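Notes From the Bench: Write the Rules Down Before You Press Record
26/12/2020

I spent most of May arguing with a spreadsheet, and the spreadsheet won, so this one's going to be about rules. Sorry! I'll try to keep it painless.

If you record two-arm tabletop work (sorting, bagging, passing things from one hand to the other), you've probably got a rulebook somewhere. Ours at Nolelton was a text file called Yeh, and it had 2 lines in it. One said "reset the table." The other said "be careful with cables." That was it, and we got 3,000 recordings deep before I sat down and checked them all against each other.

I threw out 254. Most of them weren't bad moves at all, they were bad starts – stuff left over from the last run, a cable lying across the spot where the gripper was supposed to go, that kind of thing. I could have cried. 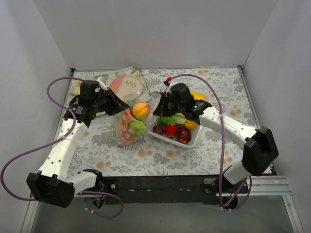
Toy fruit, some bagged and some in the white tray, with a gripper on each side.

So the new Yeh is a full page, and I'm weirdly proud of it. Cables come first now. Whoever sets up moves each arm by hand through its whole reach, slowly, and watches the slack the entire time. If a loop can get down to where the objects are, you stop and re-route it. No "it'll probably be fine" (that was me, I said that a lot).

Next is the start layout. Every task gets a written list of what goes on the table and what it goes in, and you read it out loud. Yes, out loud, even if you're alone and feel silly. We also label both grippers and write the label in the log, so a swapped part shows up later when you're hunting for a problem.

Then hands. Nobody reaches in while the arms are powered, not even to nudge a lemon. This one got the most grumbling, and I'm not budging on it.

The folks at Wumo and Irko both asked for a copy, and I've sent them the same page we use, typos included. Irko wants a separate rule for soft things like plastic bags, where "same start every time" gets pretty fuzzy. I don't have a good answer yet. If you've written one for your own table, please send it over, and tell me how close is close enough for you.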